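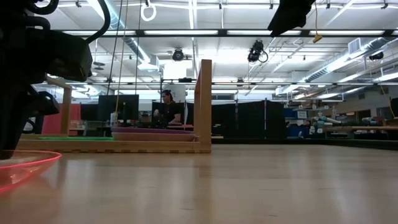

Written by Delphine Okray

Finger joint

A finger joint, also called a box joint or comb joint, is a woodworking joint in which two boards meet at a corner and are held together by a row of square-cut fingers. The fingers on one board fit into the gaps on the other. The joint is used in boxes, drawers, crates, tool chests, beehives and light frames, and it is one of the few corner joints that can be cut entirely by machine with simple tooling.

The name is also used for a different joint, in which short tapered fingers are cut into the ends of two boards so they can be glued end to end into one long piece. That joint is common in trim, door parts and structural lumber. This article deals mainly with the corner joint.

Form

The fingers are straight-sided and usually all the same width. In solid wood the width is often set equal to the thickness of the board or to half of it, although there is no fixed rule. Narrow fingers give more glue surface and a finer look but take longer to cut and are easier to break. An odd number of fingers and gaps across the board leaves the top and bottom edges of the corner matching.

The length of each finger equals the thickness of the board it fits into. Many makers leave them slightly long and sand them flush after the glue has set.

Unlike a dovetail, a finger joint has no mechanical lock. It can be pulled apart in either direction until it is glued, pinned or screwed. Some shops run a dowel or a brass rod down through the fingers, which makes a hinge if the corners are rounded and no glue is used.

Strength

Most of the strength comes from glue. The sides of the fingers are long-grain surfaces, and these bond well. End grain also meets the glue inside the joint but adds little. A corner with many thin fingers may have several times the glue area of a plain butt joint between the same two boards.

Fit matters a great deal. Fingers that are too tight scrape the glue off as they go in, and can split the outer edge of a board. Fingers that are too loose leave gaps that ordinary wood glue will not bridge well. A joint that slides together under hand pressure or with light taps of a mallet is generally considered right.

Cutting methods

By hand, the fingers are marked with a gauge and square, sawn down on the waste side of the line, and chopped out with a chisel. Hand-cut finger joints are less common than hand-cut dovetails, as the layout takes nearly as long.

On a table saw, the usual method is a dado stack and a jig with a small key the same width as the cut. Each new gap is placed over the key to locate the next one. Any error in the key spacing adds up across the board – a small mistake on a wide panel can leave the last finger badly out of line.

A router table can use the same kind of jig with a straight bit. Laser cutters and computer-controlled routers are also used, mostly for sheet goods. A round router bit cannot leave a square inside corner, so parts cut flat on such a machine often have small relief holes at the base of each finger. Laser-cut parts do not need these, but the beam removes a thin line of material, and drawings have to allow for it.

Use in plywood

Plywood takes the joint well if the blade is sharp. Its layers run in alternating directions, so the glue surface is part long grain and part end grain on every finger. The main trouble is tear-out on the face layer, which is reduced by placing a scrap board behind the cut. Very thin plywood is nearly always laser cut. The alternating bands of face and edge at the corners are left showing on many display stands, racks and storage boxes.

Commercial production

Before cardboard became cheap, finger-jointed wooden boxes were a standard package for dry goods, ammunition, soap and cigars. Gang saws cut all the fingers on a stack of boards in one pass. The box works at Palholm ran 19 such saws at its peak and sold its smaller crates in lots of 1,000. Its printed list gave 347 box sizes, of which 105 were for fruit and fish. The trade declined once printed cartons took over, and the works later turned to drawer sides.

See also

Box joint jig
Butt joint
Dovetail joint
Miter joint
Rabbet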